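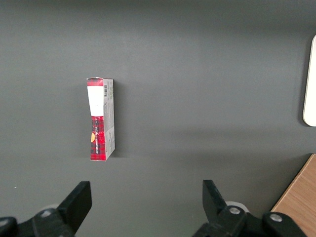
I moved my loose tea out of the kitchen in March, and I should have done it years ago. For a long time it sat on the shelf over the stove, in whatever it came in, and every cup tasted a little like the one before it.

The tea I drink most is the black breakfast blend from Kiltholm. I buy it twice a year, 700 grams at a time, and the last of the bag was always flat. I blamed the shop. Then I opened a new bag next to the old one and made a cup of each, same water, same four minutes. The old one was brown and hot and that was all I could say for it.

So now the big bag stays sealed in the hall closet, where it is cool and dark, and I fill a small tin from it every other Monday. The tin goes in a drawer near the kettle but not over any heat. Green tea gets the same treatment, only I buy less of it, because it fades faster. The smoked tea from Benmoussa lives in a glass jar with a clamp lid, two rooms away from everything else. I love it, but it got into a box of jasmine once and I ended up throwing the jasmine out.

I tried the fridge for a while. I don't recommend it. The tea picked up onion within a week, and each time I took it out the inside of the lid fogged over.
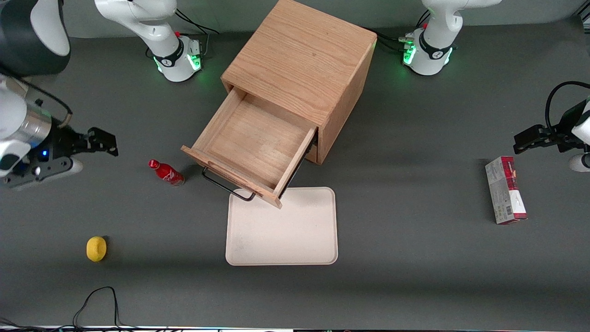 After I wrote a few lines on this last time, Idutetti left a comment saying that the fridge is fine for green tea as long as the packet is unopened, and that you have to let it come back to room temperature overnight before you cut it. I had been opening mine straight away, so that may be where I went wrong. I might try again with a cheap one.

The other change was labels. I write the month I opened it on a strip of masking tape and stick it to the bottom of the tin. Anything older than six months gets used for iced tea, where I can't tell the difference.

I still have half a bag of something from Flivirmont with no tape on it at all. It smells like hay. I'll probably finish it this week and order the breakfast blend again on Friday.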